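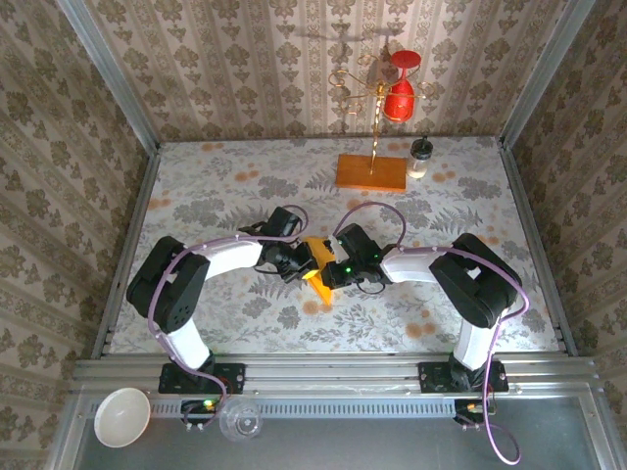
Can I put a floral table covering in a corner that already has patterned wallpaper?

Two patterns sit together well when they share at least one color. Pick the wallpaper first, then look for a table covering with a lighter background.

Which patterns go with damask?

Leaves and ferns, every time! Damask is formal and repeats itself, so a loose, scattered leaf print feels like a breath of air next to it. Our favorite pairing is beige damask on the walls with a pale gray fern print on the table, especially a fern print with little orange dots mixed in. I could look at those dots all day. Aurora Mendes, who draws our small prints, is working on a blue version for May.

Do all the walls have to match?

They don't. A striped damask on the back wall with a denser brown floral on the sides can be lovely in a small nook, and it's a great way to use up a short roll. Hang a sample of each side by side for a couple of days before you commit — evening light changes beige more than any other color I know.

How do I stop the table covering from creeping?

Cut it a little larger than the tabletop, let it lie flat overnight with a few books on it, then trim. Start smoothing from the middle and work out toward the edges with your palm. If there's a bubble, lift the nearest corner and go again. Don't stab it with a pin! (I have done this. The hole is still there.)

What should I stand on a busy pattern?

Something with a strong, simple outline. Wire racks are terrific for this. A gold wine-glass rack on a wooden base lets the pattern show right through the curves, and an upside-down red glass hanging from one arm gives you a nice spot of color. Small glass jars are good too.

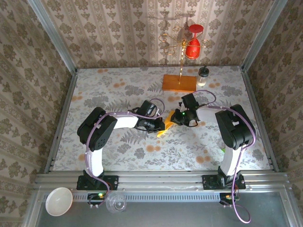
Solid bright colors also hold their own, yellow above all. What tends to get lost is anything with its own tiny print, so save the flowered teacups for a plain tray.

Will a wine-glass rack tip if I only hang one glass?

It depends on the base. Set it on a level surface and try it with a glass you don't love before you trust it with the good ones. Hang the next glass on the opposite side and you'll feel the whole thing settle.

Can I wipe the wallpaper?

Check the label on your roll. Papers in the Wurnanska range can be dabbed with a barely damp cloth. The Karabulut papers are dry-dust only, and please do take that seriously, they're gorgeous and they mark.

How do I order samples?

Send us the pattern number. Damask is 854 and the fern print is 2623. Write the room on the back of each sample as soon as it arrives, and if you end up with a pairing you love, send Benedita Bragança a note at the shop — she keeps a wall of them by the cutting table and there's always space for another.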